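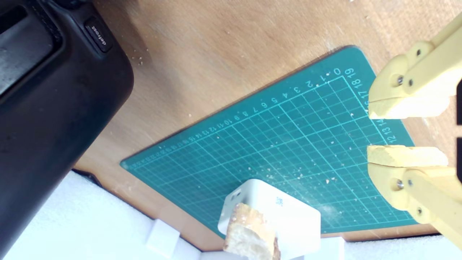 The gripper, open above the cutting mat. Bread crumbs are one of the things a kitchen robot has to deal with.

Print this page | E-mail this page

When a Robot Gets It Wrong: The Toast Test
Gornwood Science Center, Young Visitors' Pages

At the Gornwood Science Center, a robot arm called Fumilier is learning to handle bread. Its job is to pick up a slice, carry it to a toaster and let it go over the slot. For a person, that is a small part of breakfast. For a robot, it is a long list of separate movements, and a mistake can happen in any of them.

In August, the team in the Gilten Workshop asked Fumilier to do the job 76 times. On 4 of those tries, the gripper closed in the wrong place. It missed the edge of the bread and pushed down on the top. The motors kept pushing for two seconds before the arm was switched off.

When something does not work as it should, engineers call it a fault. The first thing they do is stop the machine. The next is to find out what happened, and they do not start the machine again until they know.

A robot arm does not feel bread the way your fingers do. Cameras send it pictures, and a computer uses those pictures to decide where the gripper should go. If the computer thinks the bread is a little lower than it really is, the gripper will try to reach a place where there is already something solid. A motor cannot tell that this is a bad idea. It simply tries to finish the movement it was given.
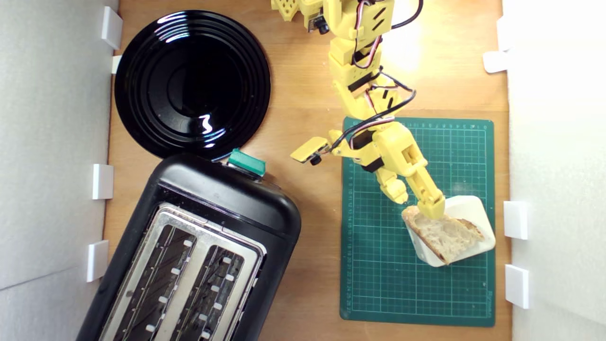
Why doesn't the robot just stop when it touches something?

A robot has to touch things to do its work, so touching cannot always mean "stop." Engineers must choose how hard the robot is allowed to push. If the limit is too low, the robot cannot hold the bread. If it is too high, the robot may crush the bread or damage a motor.

The team found that Fumilier's limit had been set too high. They lowered it and added a new rule: if a motor works hard but the arm does not move, the arm must stop and wait for a person.

They also looked at the toaster. The Leblanc Safety Guide, which every adult in the workshop must read, says that a toaster must be unplugged while a robot is learning to use it. A 900-watt toaster becomes hot enough to burn skin

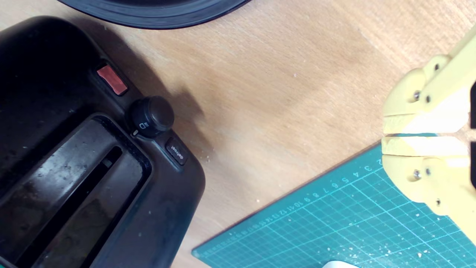 and crumbs left inside one can start to smoke or even catch fire. For this reason, the first lessons are always done with the toaster cold. Heat is used only later, with an adult beside the stop switch the whole time.

Rules for young visitors
Stay behind the line on the floor when the arm has power – even if it is not moving.
Never reach toward a gripper to take something from it.
If you see smoke or hear a strange noise, step back and tell an adult.
At home, never put a fork, a knife or your fingers into a toaster.

This website uses cookies. By continuing to use these pages, you agree to our cookie policy.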